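Laitinen to receive Winier Prize for screen acting

The Winier Prize for screen acting will go to Impi Laitinen for her lead role in Grarkari, the festival office at Etotthorpe confirmed this month. The award will be presented in October, at the close of the festival's main program. Laitinen is the first performer to receive it for a film in which she also holds a writing credit.

Grarkari runs 208 minutes and was directed by Barbara Brzozowska. Laitinen plays a land surveyor who returns to a mining district to settle a boundary claim and remains there through the winter. Most of her dialogue was recorded on location with no later replacement. The sound credit is held by Hugo Besson, who also worked on Brzozowska's two previous features.

The prize is decided in two rounds. Eligible titles are first reduced to a list of 14 by the selection panel, and members of the acting section then vote by ranked ballot. A performance must appear first on more than half of the valid ballots, after transfers, to win. The section has 100 voting members. Vote totals are not published. 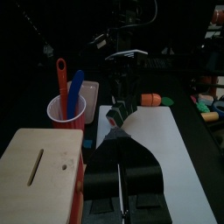 Etotthorpe Film Festival | Press and Accreditation Department

Fabrice Leclerc, who chairs the selection panel, said the rules on shared credits were changed last year. Under the earlier text, an actor who had also written or produced a film could be entered only in a combined category. That category has been closed, and writing credits no longer affect eligibility for the acting prize.

Laitinen began in regional theater and had supporting parts in six features before Grarkari. Her first lead was in the television drama Collet, where she played a harbor pilot for three seasons. She left the series before its final season to work on the Grarkari script with Brzozowska.

"The first draft had very little speech in it," Laitinen said in a statement released by the festival. "We added lines only where a scene could not be followed without them."

The supporting prize goes to Mathis Hervieu for the same film. Hervieu plays the district registrar and appears in the second and third parts only.

Both winners will attend the October ceremony, which starts at 7:30 p.m. in the main hall. The hall seats 1,000. Grarkari will be shown the following afternoon in its full version, with one intermission. Press requests for either event should be sent to the department before the accreditation deadline. Interview slots are limited to 15 minutes and will be assigned in order of request.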